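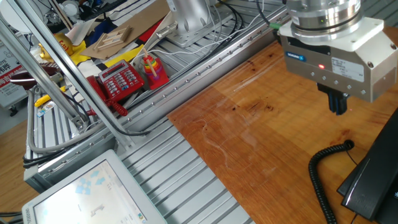
Mulligan 7 estate, heater only blows cold at idle

Mine is the diesel, bought used in November. The heater is fine once I'm moving but goes cold within a minute or so at traffic lights. Temperature gauge stays in the middle. Coolant was a bit under the minimum mark so I topped it up, no change. Ondell garage quoted me £2073 for a new heater matrix, dash out. Is that the going rate, and is it even the matrix?

Answer 1
Air in the system, most likely. There's a bleed screw on the heater hose at the back of the engine. Do it cold, nose of the car uphill, expansion cap off. Top up again after a run. If the level keeps dropping, get it pressure tested before you pay for anything. A weak water pump gives the same fault at low revs.

Answer 2
had this on my Skidonus, was the pump

Answer 3
That's dear. I paid £1729 for a matrix at an independent and that included the coolant and a new pollen filter. It was 9 hours' labour. But a blocked one is usually poor at all speeds, so I'd bleed it first like the first answer says.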